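Arm sags when it reaches over the bowl – springs or bigger motor?
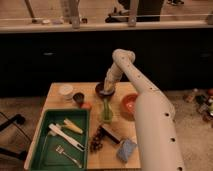

Shared workshop build, second elbow, third opinion. With the arm stretched out and 125 grams in the gripper, the tip drops around 40 mm and stays there, sulking. I've retuned the Karnine controller until the shoulder buzzes. Do I add a spring or spend 275 dollars on the larger motor?
Habibur Wijesinghe

Bigger motor. Always bigger motor.
dai_bench

Before you spend anything, switch it off, clamp the shoulder and push down on the wrist by hand. If it still moves, you have a loose joint, and a bigger motor will just sag with more confidence. Mine was two set screws and a cracked coupler. If it's solid, try a spring at the shoulder first. Raise the holding current after that, but watch the heat – I stop at 70 percent.
Prasanna Rathnayake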